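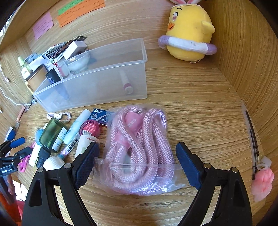

Sports Statistics, Unit 4
Reading and Keeping a Cricket Scorecard

Course handout. Bring it to the lab session along with a pencil and the blank score sheets from the department office.

What this unit covers

Most of you came into this course knowing baseball box scores. A cricket scorecard does the same job, and several of the ideas carry over, but a few do not. This handout goes through the multi-day game first, because all the parts of the card show up there. Limited-overs cards are shorter versions of the same thing and are left for Unit 5.

The match we will use in the lab is a Jayawardena Trophy game between Tanier and Druvholm. The full card is in the shared folder. You don't need to know anything about the teams.

Basic terms

Over. Six legal deliveries bowled by the same bowler from one end. The next over is bowled by a different bowler from the other end. Wides and no-balls do not count toward the six.

Innings. A team's turn at bat, and also one batter's turn at bat. The word is the same in the singular and the plural. In a multi-day match each team normally has two innings.

Wicket. Used for the stumps and bails, for the dismissal of a batter, and sometimes for the playing strip itself. On the card it means a dismissal. An innings ends when ten wickets have fallen, when the captain declares it closed, or when time or the target decides the matter.

Extras. Runs credited to the team and to no batter. They are byes, leg byes, wides, no-balls and penalty runs.

Maiden. An over in which no runs are charged to the bowler. Byes and leg byes don't spoil a maiden. A wide or a no-ball does.

The batting section

Each batter has one line. From left to right you will usually find the name, how the batter got out, runs scored, balls faced, fours and sixes. Older cards leave out balls faced, and very old ones leave out boundaries too. Missing columns are not zeros. If you are entering an old card into a spreadsheet, leave those cells empty.

The dismissal is written in a set form:

b (bowler): bowled.
c (fielder) b (bowler): caught.
c & b (bowler): caught by the bowler.
lbw b (bowler): leg before wicket.
st (wicketkeeper) b (bowler): stumped.
hit wicket b (bowler): the batter broke the wicket.
run out (fielder): no bowler is credited.
not out: the batter was still in when the innings ended.
retired hurt: the batter left injured and did not come back. This counts as not out.

Retired out is a separate entry and does count as a dismissal. Students mix these two up every year, and it changes the average.

Players who never came to the crease are listed under "did not bat." They get no innings for that turn. A batter who came in and faced no ball before the innings ended does get one.

Batting average

Batting average is runs divided by the number of times out. It is not runs divided by innings.

Worked problem. A Druvholm batter has 38 innings in the competition, was not out in 3 of them, and has scored 700 runs.

Times out = 38 minus 3 = 35
Average = 700 divided by 35 = 20.00

Write averages to two decimal places. If a batter has never been out, there is no average. Put a dash. Do not put the run total and do not put zero.

Note what the not outs do. Someone who bats low in the order and is often left at the end can have an average that looks better than the run total suggests. Some analysts prefer runs per innings for that reason. Both are fine in your project as long as you label the column.

The bowling section

Each bowler has one line: overs, maidens, runs, wickets. Modern cards add wides and no-balls.

The overs column looks like a decimal and isn't one. The digit after the point is the number of legal balls in the unfinished over. An entry of 3.3 means three full overs and three balls, or three and a half overs. Convert to balls before you do any arithmetic. In Ploson the import tool will read this column as an ordinary decimal unless you set its type to "overs," and it won't warn you.

Runs in the bowling line include everything scored off the bat plus wides and no-balls. They leave out byes and leg byes. Wickets leave out run outs.

Three rates come out of this section:

Bowling average: runs conceded divided by wickets taken. Lower is better.
Economy rate: runs conceded per over.
Strike rate: balls bowled per wicket. Lower is better.

Batters also have a strike rate, and it means something else (runs per hundred balls faced). Say which one you mean.

Checking that the card balances

Do this before you analyze anything. A card that does not balance has an entry error in it somewhere, and it is much easier to find now than after you have built a season table.

First check. Add all the batters' runs and the extras. The result must equal the innings total.

Second check. Add the runs against all the bowlers. Then add byes, leg byes and any penalty runs. This must also equal the innings total.

Third check. Add the bowlers' wickets and then the dismissals not credited to a bowler, mostly run outs. This must equal the wickets that fell. Retired out needs care here, as some cards leave it out of the fall of wickets.

If the first check works and the second doesn't, look at the extras. The usual mistake is a leg bye charged to the bowler. If both fail by the same amount, the total itself may have been copied wrong.

Fall of wickets

Below the batting you will see a line giving the team score at each dismissal, with the name of the batter who was out. Partnerships come from this line. Subtract one score from the next and you have the runs added for that wicket. A partnership includes extras, so it can be larger than what the two batters made between them.

Be careful when someone has retired hurt. The wicket has not fallen, but a different pair is now batting. Record books handle this with a note, and you should too.

How results are written

"Won by an innings and so many runs" means the winning team batted once and still made more than the other side's two innings together.

"Won by so many runs" means the side batting last was bowled out short of the target. The number is the gap between the totals.

"Won by so many wickets" means the side batting last reached the target. The number is how many wickets it had left.

A draw is a match that ran out of time. A tie is a match where the scores finished level and the side batting last had completed its innings. These are different results, and ties are rare. Code them separately.

In many domestic competitions a drawn match still gives points to the team that led on first innings. The points table can't be rebuilt from wins and losses alone. Read the playing conditions for the season you are working on, as they change.

Career records

Totals such as most runs or most appearances depend on which matches are counted. A player can have one figure for a single competition and a larger one for all first-class cricket, which also takes in Test matches and other approved games. When two sources disagree, check the scope before you assume one is wrong. Then check the cutoff. A total published in the middle of a season is out of date as soon as the player bats again.

Appearances have their own rule of thumb. A player named in the side counts as having played once the toss has been made, even if he or she neither batted nor bowled. A substitute fielder does not get an appearance. Abandoned matches are treated differently from one source to another, so state your rule in the notes to your table.

For the lab

Read the Tanier first innings before you come and run the checks on it. One of them fails. Write down which one and by how much.

Enter the Druvholm bowling figures by hand, without the Ploson import, and work out average, economy rate and strike rate for every bowler who took a wicket.

Work out each partnership in the Druvholm second innings. There is one retirement in it.

Lab sheets go in the tray by the door. Spreadsheets go in the shared folder with your section number in the file name. Unit 5 readings will be posted in October.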